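Chapitre 7
Les annonces macroéconomiques et le marché des changes

Plan du chapitre
7.1 Le calendrier économique
7.2 Prévision, consensus et surprise
7.3 Révisions et publications simultanées
7.4 Étude de cas : la couronne du Clistamier

Introduction

Dans le chapitre précédent, le taux de change était déterminé par des grandeurs qui évoluent lentement : différentiel d'inflation, solde courant, écart de taux d'intérêt. Ces modèles rendent assez bien compte des mouvements sur plusieurs années. Ils expliquent mal pourquoi une devise peut perdre en quelques minutes ce qu'elle avait gagné en un mois. Le présent chapitre traite de cet horizon court et d'une de ses causes les mieux étudiées, la publication des statistiques officielles.

Un opérateur de change travaille avec un calendrier. Il y trouve, pour chaque pays, l'heure de publication de l'indice des prix, de l'emploi, de la production industrielle, des ventes au détail et des enquêtes de conjoncture. En face de chaque ligne figurent la valeur précédente et la prévision médiane des économistes interrogés. Cette prévision est appelée consensus.

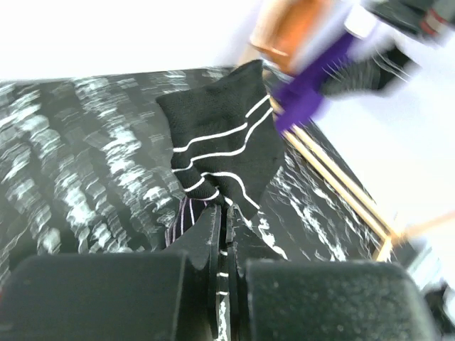
Le consensus joue un rôle central parce que les cours l'intègrent avant la publication. Si l'inflation est attendue en hausse et qu'elle augmente exactement comme prévu, le taux de change a peu de raisons de bouger. Seul l'écart entre le chiffre publié et le chiffre attendu apporte une information nouvelle. On appelle cet écart la surprise, et on la note S = A − E, où A est la valeur annoncée et E la valeur espérée. Pour comparer des indicateurs exprimés dans des unités différentes, on divise S par son écart type historique.

Prenons un indice de confiance des entreprises dont le consensus s'établit à 17. Le chiffre publié est 7, contre 19 le mois précédent. La baisse était attendue, mais elle est plus forte que prévu : la surprise vaut −10. Dans la plupart des cas, la devise se déprécie, les opérateurs anticipant une politique monétaire plus souple.

La réaction dépend aussi du contexte. Une même surprise sur l'emploi n'a pas le même effet selon que la banque centrale se préoccupe de l'inflation ou de l'activité. Rocha (Abílio Rocha, « Annonces et cotations », cahier de recherche de l'institut Frade) étudie 400 publications et observe que les surprises négatives agissent plus vite que les surprises positives. Nous reviendrons sur ce résultat et sur les critiques qu'il a reçues à la section 7.3.

Notions à connaître avant de commencer
Cotation au certain et à l'incertain (chapitre 2)
Parité non couverte des taux d'intérêt (chapitre 5)
Moyenne, médiane et écart type (annexe A)

7.1 Le calendrier économique

Les instituts statistiques annoncent leurs dates de publication longtemps à l'avance. Cette pratique vise à placer tous les intervenants dans la même situation au moment où le chiffre paraît. Les données d'octobre, par exemple, sont diffusées en novembre pour les séries mensuelles courantes, puis révisées une ou plusieurs fois au cours des mois suivants.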